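Sorting bench notebook, Pusthorpe toy library
2022-12-11

Second go at the chunky bricks. The big sack from Trusham is finally weighed, tagged and off the floor of the passage, and Beverley Heywood's list says 744 pieces in it, which I'm going to believe because I'm certainly not doing it again. What I want written down today is the sorting, as Hélène takes over from me in February and she'll want to know why the tubs are the way they are.

Last time I tried sorting by size, small ones with small ones and long ones with long ones. It was miserable! You pick up a brick, you look at it, you turn it over, you look at the tub, and a long one lying on its end looks for all the world like a small one. Colour is so much quicker. You know before your hand gets there. Hélène Thibodeau told me that months ago and I didn't listen, so there it is in ink, she was right.

So, colour first and everything else afterwards. Blue goes in the yellow tub, red in a white one, lime green in another white one. I did worry a bit about having two white tubs next to each other, but after the first few bricks you stop thinking about it, as long as somebody has put one of each in to start you off.
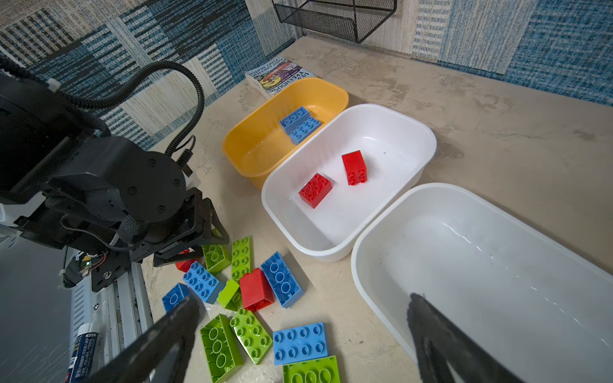 Size can come later, at the table, with a cup of tea. I also want to keep the odd stepped-looking ones apart at that stage, as they're what the little ones go for first and what goes missing first. Every kit ought to have a couple. If there aren't enough in the Trusham sack I'll ask Matar whether they still have the box of loose ones under the counter (they did in the summer, all mixed up with farm animals).

A few notes on handling, mostly for me. Small heaps are better than big ones. I tipped out far too much the first time and spent ages chasing bricks along the wall. Nearly 20 at once is plenty, spread about a bit so they aren't all sitting on each other. And don't fuss over which way up they land. I used to set them studs-up in the tub like little soldiers and it took for ever. They get tipped out again anyway.

Stuck pairs are a nuisance. If two are pushed together and they're different colours, pull them apart before anything goes in a tub, or you'll end up with a green passenger among the blues and find it three kits later.
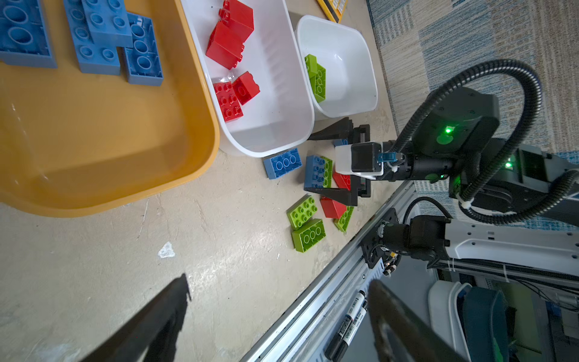
Blues in the yellow tub, reds in the big white one, greens next door. A few still to go on the floor.

I like the ribbed tub best of the lot, by the way. It's deep enough that nothing bounces out. The smaller one is fine for greens in little heaps but I wouldn't want to carry it full across the yard.

For each fresh heap I start from the same place, and I've come to be a bit strict about it: tubs in a row, yellow on the left, whites to the right of it, bricks in front. If the row wanders, so do I, and reds start turning up with the greens. The Treehouse book lives at the left-hand end and can stay there. Beverley wants to read it when she's done with the labels.

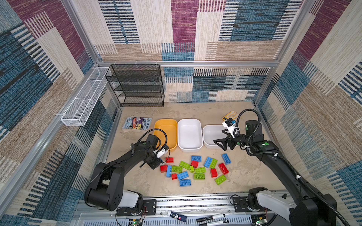

Wallpaper and shelves

The patchwork paper came off the end of a roll, a pattern called Plamudska, all burgundy and teal with fine stripes. I thought it would drive me mad. I'm rather fond of it now – it's a good deal more cheerful than bare board, and the lime bricks still stand out against the floor, where you need them to. There's a bit of the roll left behind the door if a corner ever lifts.

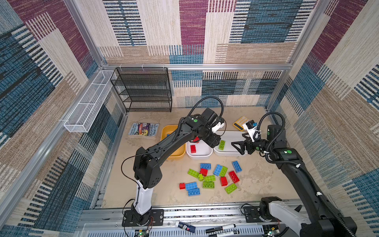
Storage is the next thing to settle. I'd like the finished kits to wait somewhere near the bench, bagged, with the label facing out, so that whoever is on the desk can find one without shouting for me. The black mesh rack in the corner has four tiers, and it's tied to the bar at the top with those small white cable ties, so I'm happier about it than I was about the old wobbly one. Still, I'd keep the weight low. Bags on the bottom tiers, labels and string higher up, and the long white basket on the wall can have pens and clips, as it's divided up already. The yellow calculator keeps ending up on the floor behind the right-hand tub and could go in there too.

To do:
– ask Matar about the loose bricks
– 2 more lids for the white tubs, if anyone sells them separately
– Beverley to finish the labels (she has my good marker)
– show Hélène the row before she starts, including where the stuck pairs go
– rest of the Trusham sack, small heaps!

Stopped when the light went. Sack is tied up again under the window.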